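Tully Fabric Wash for Delicates, 700 ml

Concentrated liquid for hand washing and cool machine cycles
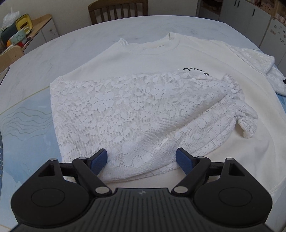
Tully Fabric Wash is a mild liquid detergent made by Selon for clothes that don't do well with ordinary powder. It contains no bleach, no optical brightener and no softener. The 700 ml bottle replaces the old tall bottle and has the same formula. The cap has changed and now doubles as the measure.

Suitable for
Lace, net, fine knits, lined skirts, lingerie, cotton jersey and most synthetics. It can be used on garments that mix fabrics, such as a jersey top with lace panels, provided the care label allows washing. Follow the label for the most delicate part of the garment.

Not suitable for
Leather, suede, or anything marked dry clean only. For wool and silk, use Tully Wool & Silk, sold separately.

Hand washing
Fill a basin with cool water and add one capful. Swish to mix before putting the clothes in. Leave for 12 minutes, moving them gently once or twice, then rinse until the water runs clear. Press the water out against the side of the basin – don't wring. Roll in a towel and dry flat, away from radiators.

Machine washing
Use two capfuls in the drawer for a half load. Choose the delicates cycle at 30 degrees or lower with a slow spin. Fasten hooks and zips, turn printed garments inside out and put lace in a mesh bag.

Stains
Dab a little undiluted liquid on the mark, leave for 8 minutes and wash as normal. Test on an inside seam first. Make-up on collars may need a second go. Do not tumble dry until the mark has gone, as heat can set it.

Scent
Available in Plain (no added perfume) and Linen. The Linen version has a light scent that fades as the clothes dry.

Storage
Keep upright, out of reach of children and away from frost. The liquid may turn cloudy in a cold cupboard. Bring it back to room temperature and shake before use.

Product details
Brand: Tully
Made by: Selon
Size: 700 ml
Order code: 111 (Plain), 111L (Linen)
Case quantity: 12 bottles
Bottle and cap: recyclable, rinse first

Delivery and returns
Sent from our Wullatell warehouse. Orders placed before 2 pm leave the same day. Unopened bottles can be returned in their original packaging. We can't take back opened bottles unless they are faulty.

Often bought with
Allard mesh wash bag, medium
Allard flat drying rack
Tully Wool & Silk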